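Goreck: corpus de recetas manuscritas de Stullalport

Léeme de la versión 3

Goreck reúne transcripciones de recetas de cocina copiadas a mano en cuadernos domésticos de Stullalport y de las aldeas vecinas. Cada receta se publica como texto plano, con su ficha de metadatos y una versión normalizada de los ingredientes. El corpus está pensado para estudios de léxico culinario, historia de la alimentación y ortografía popular. No es un recetario: muchas recetas están incompletas y ninguna se ha probado en cocina.

Contenido

La versión actual contiene 3000 recetas procedentes de 100 cuadernos. La lengua principal es el español. Hay pasajes en inglés y en irlandés, sobre todo en los cuadernos de familias emigradas, que se conservan sin traducir y se marcan en el campo «lengua».

Estructura de carpetas

textos/ transcripciones, un archivo por receta
fichas/ metadatos en CSV, codificación UTF-8, separador punto y coma
normalizado/ listas de ingredientes con grafía moderna
guia/ normas de transcripción y tabla de abreviaturas
cambios.txt historial de versiones

Campos de la ficha

id: código del cuaderno seguido del número de orden de la receta
titulo: tal como aparece en el cuaderno; vacío si no lo tiene
lengua: es, en, ga o mixta
tipo: uno de los 9 tipos definidos en la guía (pan, dulce, conserva, caldo, carne, pescado, verdura, bebida, otros)
mano: letra asignada a cada persona que escribe dentro de un mismo cuaderno
dudas: número de lecturas inseguras en la transcripción
notas: texto libre

Normas de transcripción

Se respeta la grafía original, incluidas las faltas y los cambios de criterio dentro de una misma línea. «Asucar», «azucar» y «açúcar» son tres formas distintas en textos/ y una sola en normalizado/. Las abreviaturas se desarrollan entre corchetes. Las palabras tachadas se conservan entre llaves cuando se leen y se sustituyen por tres guiones cuando no se leen. Las manchas y roturas se indican con un asterisco.

Las medidas no se convierten. Una «jícara» o un «cuartillo» valían cosas diferentes según la casa, y los cuadernos rara vez lo aclaran. La tabla de la guía recoge las equivalencias que dan las propias autoras, con el código del cuaderno donde figuran. 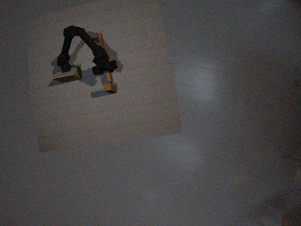
¿Se pueden comparar las cantidades de dos cuadernos distintos?

Solo cuando ambos usan gramos, litros u onzas, o cuando la tabla de equivalencias incluye los dos códigos. En los demás casos conviene trabajar con proporciones dentro de cada receta.

Revisión

Róisín Fahy y Conall Mac Mathúna transcribieron los cuadernos por separado y Bernadette Cronin resolvió las diferencias. Las lecturas en que no hubo acuerdo quedaron señaladas con un signo de interrogación pegado a la palabra. Los pasajes en irlandés los revisó Siobhán Ó Briain. La normalización de ingredientes se hizo con una lista cerrada, disponible en guia/, y después se corrigió a mano.

Limitaciones conocidas

Los dulces están muy por encima de lo que debían pesar en la comida diaria. Los guisos de todos los días se sabían de memoria y apenas se escribían.

La atribución de manos es orientativa. En el cuaderno Cavalcanti hay cambios de tinta y de inclinación que pueden corresponder a una misma persona en épocas distintas; por ahora figuran como manos A y B.

Faltan las páginas finales de varios cuadernos del lote Jultthorpe. Las recetas que se interrumpen llevan la palabra «trunca» en el campo notas. Algunas recetas se repiten casi iguales en más de un cuaderno y no se han eliminado, dado que las variantes son parte del interés del material.

Cambios respecto a la versión 2

Se añade el lote Jultthorpe.
El tipo «postre» pasa a llamarse «dulce».
Se corrigen los títulos duplicados del cuaderno Cavalcanti.
Se suprime el campo «tiempo», que estaba casi siempre vacío.

Uso y cita

Los textos pueden copiarse y redistribuirse para investigación y docencia citando el corpus y la versión. Para usos comerciales hay que pedir permiso, porque parte de los cuadernos sigue en manos de las familias. Los nombres de personas que aparecen en dedicatorias y márgenes se han reducido a la inicial.

Cita recomendada: Gallagher, Deirdre (coord.), Goreck: corpus de recetas manuscritas de Stullalport, versión 3.

Los errores de lectura se comunican a la coordinación indicando el id de la receta y la línea. Las correcciones recibidas antes de abril entran en la siguiente versión.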